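Okness says its new night cream, Cladamik, fades dark spots in 7 weeks. The claim rests on a home trial of 267 people run by Frerichs, a testing firm the company hired itself.

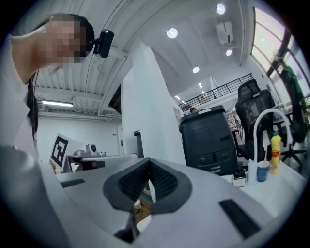
A person with dark hair, wearing a black headband mount.

There was no comparison group, and users scored their own skin. Araba Arthur, a skin nurse in Prerndale, read the summary in March and wasn't impressed. "Ask people if the cream they got for free works and plenty will tell you it does," she said. Okness has not released the full results. A jar goes on sale in April for $396 and lasts two months, going by the label. 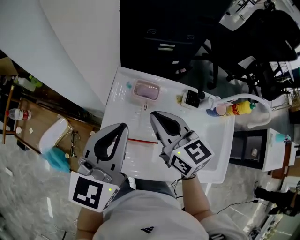 Can Cladamik be used with an acne treatment?
Okness hasn't tested the two together, and the leaflet tells buyers to check with a doctor first.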